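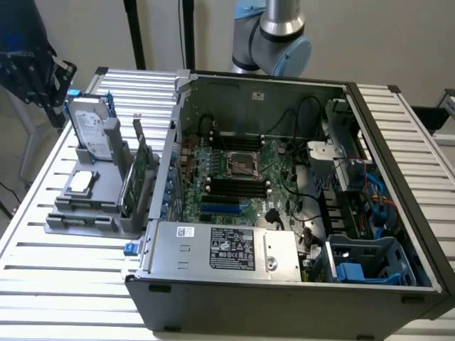

Desktop tower on its side on the slatted table, side panel off, CPU socket empty.

2024-02-17, rink notebook, Takcombe

Skate blade session before the evening game. Holder and steel checks on the goalie pairs first, then the skaters' pairs, then puck rebound if time allowed. It did, barely.

Sharpening. Ran the Tierney wheel at the usual feed. Dressed the wheel before the first pair and again after the sixth. Goalie steel cut at the flat setting, skaters at the half-inch hollow except the two defense pairs marked for five-eighths. Edge level checked with the bar gauge on every pair. One left blade read high on the inside edge after the first set of passes. Re-centered the holder and took 4 more light passes, after which it read level. The clamp jaw on the toe end is picking up grit under the pad. Cleaned it with a brush and alcohol. If the high inside edge comes back on the next batch, the pad gets replaced.

Two pairs had loose rear rivets. Tagged and set aside, not sharpened. Riveting is a separate job and the press is still at the Zuremport rink.

Puck rebound. Same drop rig as January, frozen pucks against pucks left at room temperature. The room-temperature set bounced higher, as before. Spread within the frozen set was wider than I want. Suspect the pucks nearest the freezer door. Next run, take all of them from the bottom shelf and rotate them in the cooler between drops.

Shot counts. The log for the season so far had 1,871 shots on goal entered through the last home game. Paper sheets total 2,077. The gap is not scoring error. The sheets for the Zuremport tournament were never typed in, and one home sheet has the second period recorded on the back, where it was missed. Entered the back side today. Tournament sheets still to do. Until they are in, do not quote save percentage for either goalie, the denominators are wrong.

Definition problem again: two of the sheets count a shot off the post as a shot on goal and the others do not. By the scoring rules it is not one unless it goes in. Went through the two sheets and struck the posts that had a note beside them. Posts without a note cannot be recovered and stay in.

Stick flex. Lemex bending fixture zeroed with the reference bar, then re-zeroed after lunch when it had drifted by 2 divisions. Only the morning readings are good. Afternoon readings are in the book with a line through them. Sticks cut down by the players read stiffer than the printed flex, which everyone expects, but the amount of trim was not written on three of them so those readings are no use for the chart. Please write the trim length on the tape at the butt end.

For March:
- pad for toe clamp, order one spare as well
- tournament sheets into the log
- repeat frozen puck drops, bottom shelf only
- flex readings again, zero before every fifth stick
- get the rivet press back

Wheel hours written on the card inside the cabinet door. Vacuum bag changed.

Comments (3)

leftwinglock
On the drift in the fixture, check the lock nut under the load arm. Ours walked the same way until we put thread locker on it.

slotline44
Were the room-temperature pucks from the same box as the frozen ones? Different batches can bounce differently even at the same temperature.

thirdpair
Picked up my defense skates with the five-eighths hollow. Glide is better, stops take some getting used to. Trim on my stick was an inch and a half, I've put it on the tape now.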